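Apuntes de la asignatura Organización de espacios infantiles
Unidad 6 – Recogida, clasificación y conservación de juguetes
Por Iqra Bhutto
Febrero
Compartido 2 veces · 6 comentarios

6.1. Objeto de la unidad

La presente unidad aborda los criterios aplicables a la recogida y al almacenamiento de juguetes de pequeño formato en aulas, ludotecas y salas de espera. Se presupone que el alumnado ha leído la unidad anterior, relativa al mobiliario, y que conoce la ficha de inventario Clustel, cuyo modelo se utilizará en la práctica.

Por juguete de pequeño formato se entiende toda pieza que un niño puede sostener con una mano. Quedan fuera de esta definición los triciclos, las cocinitas y los elementos de psicomotricidad, que se rigen por un procedimiento propio.

6.2. El recipiente de recogida

Durante la recogida, todas las piezas pasan por un único recipiente abierto antes de ser clasificadas. Este paso intermedio se omite con frecuencia, y el resultado suele ser que cada adulto guarda las piezas según su propio criterio. El recipiente debe reunir las siguientes condiciones:

– Boca ancha y fondo plano, de modo que las piezas queden a la vista y no se amontonen.
– Paredes inclinadas, que facilitan la extracción de las piezas pequeñas.
– Color neutro. Sobre un fondo gris se distinguen bien los verdes y los naranjas, incluso cuando son pálidos.
– Apoyo estable sobre una mesa, a una altura que evite trabajar agachado.

Las bandejas metálicas son admisibles siempre que carezcan de bordes cortantes. Las manchas de óxido obligan a revisar la superficie y a anotar su estado en la ficha; mientras no se haya efectuado esa revisión, la bandeja no se empleará con material textil.

6.3. Clasificación por material

El error más habitual consiste en clasificar por tema: animales con animales, vehículos con vehículos. Un dinosaurio pequeño y una foca de peluche pertenecen al mismo tema en sentido amplio, pero no se limpian ni se guardan de igual manera. El criterio principal será, por tanto, el material, y solo en segundo término la forma o el uso.
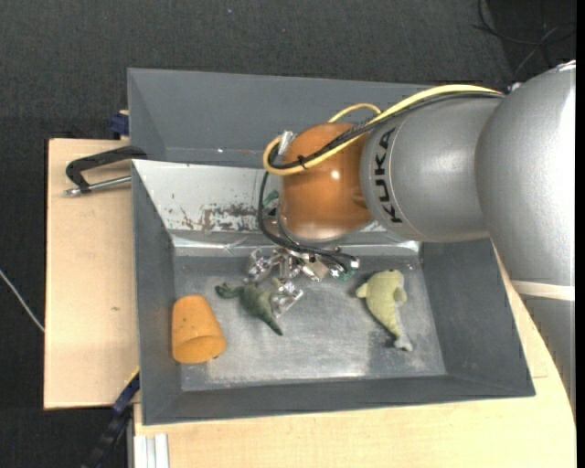
Se distinguen a estos efectos los grupos siguientes. El primero comprende los peluches y demás piezas textiles, que retienen polvo y humedad. Se guardan en bolsa transpirable y nunca bajo peso. El segundo reúne las piezas de espuma – conos, vasos, bloques –, que se deforman si permanecen comprimidas y deben almacenarse con holgura. El tercero corresponde a las figuras rígidas de animales y personajes. Se conservan en caja con tapa, previa comprobación de extremidades y colas, por ser las partes que antes se rompen.

Las piezas de material dudoso se apartan y se consultan con la persona responsable de la sala. En ningún caso se asignarán a un grupo por aproximación.

6.4. Registro

Cada pieza recibe una línea en la ficha, con indicación de material, color dominante, estado y destino. La descripción será breve y reconocible por un tercero: «foca o pez de peluche, verde pálido» es una anotación válida; «bicho verde» no lo es. Cuando no pueda determinarse qué animal representa la figura, se harán constar las dos posibilidades.

El catálogo de la ludoteca Vunwood, que se facilitará en el aula, contiene 3802 líneas redactadas conforme a esta norma y servirá de referencia para la práctica.

6.5. Práctica

El trabajo se realizará por parejas. Cada pareja vaciará una bandeja, clasificará su contenido y entregará la ficha cumplimentada, acompañada de un comentario de 900 palabras como máximo. Se valorará la precisión de las descripciones y la justificación del destino asignado a cada pieza.

Las fichas se depositarán en la carpeta Imura antes de que finalice febrero.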